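About Plodura

Plodura sells plain things for kitchens. Mugs, trays, beakers, jugs, the sort of object you only think about when somebody else has borrowed it. We are based above a tile showroom, up a flight of stairs that has put off most of our visitors and at least one delivery driver, who now rings from the pavement.

How we started

The firm was set up by Nusrat Shaikh and Tanveer Mughal, who had both worked for a much larger housewares company and had both been in the meeting where a spoon rest was described as a journey. They handed in their notice on the same Monday. Tanveer says this was a coincidence. Nusrat says it was her idea and he copied.

For the first winter the whole range was a mug and a tray. Customers asked when the rest was coming. There was no rest. We added a jug the following spring, mostly to stop the emails.

What we sell

The range now has three names in it. Kivberg is the metalware, Satti is the trays and Skimismont is everything you can pour from or into that isn't metal. Skimismont was Danish Sial's choice. He had promised us a shortlist and brought one name, which he had already put on the labels.

We don't do seasonal colours. We did once do a seasonal colour, a green, and we still have 371 of them if you are interested. Please be interested.

How we choose things

Before anything goes in the shop it spends a fortnight in our own kitchen, where it is treated badly by people who are late for something. Trays get carried upstairs with too much on them. Mugs are left in the sink over the weekend with a teaspoon in. If a handle annoys Talha Khattak, who is easily annoyed by handles, it goes back to the maker with a note, and his notes are not short.

What survives goes on the table by the white curtain, and we all stand about and look at it. A steel mug, a white tray and a frosted plastic cup don't sound like much of an afternoon, but we have argued over a rim until it got dark — and then put the lights on and carried on.

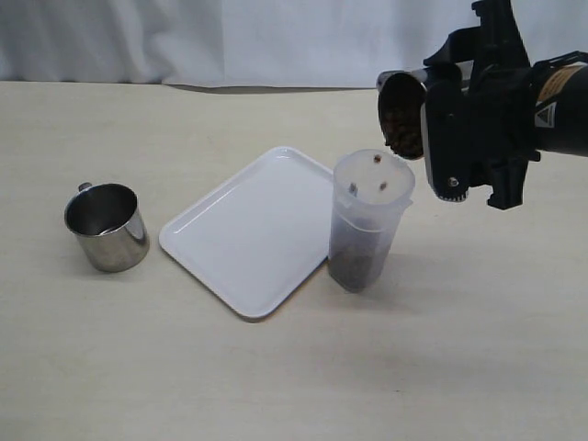
Who does what

Nusrat buys. Tanveer does the accounts and the heavy lifting, and complains about them in the same voice. Danish writes the labels and answers the phone. Talha looks after returns, so if you send something back, do tell him what was wrong with it. He likes detail.

Signe Sæther joined us in December to run the packing bench and has already thrown out 2 kinds of tape and a chair. Breakages are down. We miss the chair.

Visiting and getting in touch

You can come and see the range on weekday afternoons, although it helps to ring first so that one of us can clear the stairs. Schools, cafés and village halls can order in bulk. Our largest order so far was for 444 mugs, and Tanveer would like it known that he carried all of them down himself. Signe helped.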